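Why Do Planes Like to Take Off Into the Wind?

When I was eight I thought wind was the enemy of airplanes. It made sense to me! Wind pushes my bike around, wind steals my hat, so surely a pilot would want the wind behind the plane, giving it a big friendly shove. I told this to my flying teacher years later (her name is Grethe Bech and she has the loudest laugh at our airfield) and she laughed so hard she had to put down her sandwich.

So let me tell you what she told me.

First, wings

A wing works by having air move over it and under it. When air flows past a wing that is tilted up a little, the wing pushes the air down, and the air pushes the wing up. That upward push is called lift. If you have ever held your hand flat out in front of a fan and tipped your fingers up, you have felt it. Your hand wants to go up all by itself.

The wing doesn't care one bit about how fast the ground is going by. It only cares about the air. Pilots have two different words for this, and they are worth knowing:

Airspeed is how fast the plane is moving through the air.

Ground speed is how fast the plane is moving over the ground.

On a day with no wind at all, those two numbers are the same. On a windy day they are different, and this is where it gets fun.

Let's do a little math (just a little)

Say we have a small plane that needs 60 miles an hour of air over its wings before it can lift off. On a still day it has to roll down the runway until it is going 60. Easy.

Now say there is a wind of 10 miles an hour blowing straight at its nose. The plane is parked. It hasn't moved an inch, and the wings already have 10 miles an hour of air going over them, for free! It only has to roll at 50 miles an hour before it can fly. That takes less runway, and less runway is always nice.

What about my idea, with the wind behind? Then the plane has to get up to 10 just to keep up with the wind, and then add 60 more on top. That's 70 miles an hour along the ground, and a lot more runway. No wonder Grethe laughed.

Landing works the same way. If you land into the wind, your wheels touch down at a slower ground speed and you need less room to stop.

How do pilots know where the wind is?

Next time you go by a small airfield, look for a big cloth tube on a pole, usually orange or striped. It's called a windsock. Air goes in the wide end and out the skinny end, so the skinny end points to where the wind is going. A droopy sock means hardly any wind. A sock sticking straight out means hold on to your hat.

You'll also see big numbers painted at the ends of the runway. Those are compass directions with the last zero left off. Runway 14 points to 140 degrees, which is sort of southeast. If the wind is coming from the southeast, that's the one I want. 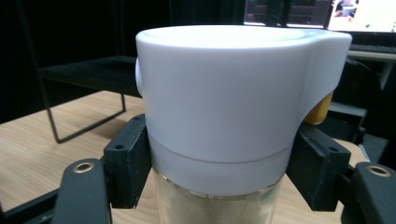 And what if the wind comes from the side? It happens a lot, and it's called a crosswind. The plane wants to drift sideways, like when you try to swim straight across a river. The pilot can point the nose a bit toward the wind to fix that, so the plane flies along looking slightly crooked. It feels very odd the first few times. My friend Rachid says it's like walking a big dog that has seen a squirrel. I still practice crosswind landings every March, when it gets gusty at our field, and some of them are bouncier than I'd like!

Try it yourself

You need a paper airplane and a fan. Ask a grown-up to help you set the fan up, and keep fingers and airplanes away from the blades.

Stand a few big steps away and throw your plane gently toward the fan, a little off to one side of it. Watch what the nose does. Then turn around and throw it just as gently with the fan blowing from behind you. Do each one 3 times, because paper planes are moody and one throw doesn't tell you much.

Try bending up the back edges of the wings a tiny bit and do it all over again. Mine did a loop and went behind the bookcase — it's still there.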